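4.2 Edges, liners and the small parts in between

We had expected, when we planned the handling study at Vumthorpe, that most of our notes would be about the large flat surfaces of the panels, as those take up most of the room on the bench and most of the room in any drawing. By the end of the second week our notebooks told another story. Of the 231 written remarks we kept for analysis, 137 had to do with the outer inch or two of the piece: the rim, whatever lies just inside it, and the narrow gap where one part stops and the next begins. We have therefore given the edge a section of its own, and we hope the reader will be patient with a certain amount of detail about corners.

A rounded corner is a friendly thing to hold. Our participants (all of them adults, most with some experience of taking household goods apart, though a few had none whatever) tended to pick a piece up by the corner if the corner was rounded and by the long side if it was square, and they did so without being told anything about where to put their hands. Several said that a thick rim felt like an invitation. One person from the Nieto group described it as "the part they meant you to touch," a phrase we liked so much that we borrowed it for our coding sheet, where it stands for any raised border that people reached for first.

The trouble with a raised border is that it makes everything inside it slightly harder to get at. When the inner panel is recessed, even by a very small amount, a fingertip coming in from the side meets the rim before it meets the panel. People with short nails slid their fingers along the border looking for a way in, and a joint in the rim, where there was one, nearly always made them stop. They would run a thumb back and forth over the little step, sometimes for quite a while, on the theory that a seam must be the place where the thing opens. We recorded this as "seam testing," and it was common enough that we now think any joint which is not meant to be opened ought to sit on the side people reach last.

Liners raised a different question, and one we had not prepared for. A paper-like strip following the inside of a rim looks to many people like something that should come off. Others take it for padding and leave it well alone. Ghazal Asadi, who coded the Brenau sessions, noted that printing made people hesitate: a strip with lettering on it was read as either an instruction or a maker's mark, and participants would tilt their heads and try to make it out before doing anything else. Partly covered print was the most distracting of all, and we would ask anyone repeating the study to record how much of it is legible from the working position.

Then there are the tabs. Figure 4 shows the kind of arrangement we have in mind, with a gray rim, a tan strip following the curve of the corner, and a small pale metal tab standing in the gap beside a darker inner panel. A tab that narrow is easy to miss when one looks straight down, and several of our participants found theirs by touch alone. Once found, however, it took over the whole task. People pushed it, pulled it, pressed it with a nail and asked us what it was for, and we had to bite our tongues, as the protocol allowed us to answer only at the close of the session. The Zikham sheets, which leave a blank column for questions asked aloud, are almost entirely filled with questions of this sort.

Figure 4. Rounded corner with raised rim, tan inner strip, recessed panel and metal tab.
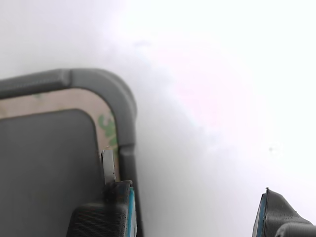 For the scoring in Section 5 we accordingly treat rim, liner and tab as three separate features, each with its own line on the sheet, and keep the flat inner panel as a fourth.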